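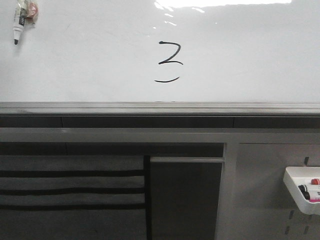
Tralstead fine-tip dry-erase markers, black, pack of 8

Line width stays even on a glossy board. After 22 days of use in a shared office, two of the eight had started to skip on long horizontal strokes. Storing them flat fixed one. Marks left over a weekend came off with a dry felt eraser; older ones needed spray. Odor is low. The caps are stiff and have no clip. The Unov set writes darker but costs more per marker. Rating: 4 out of 5.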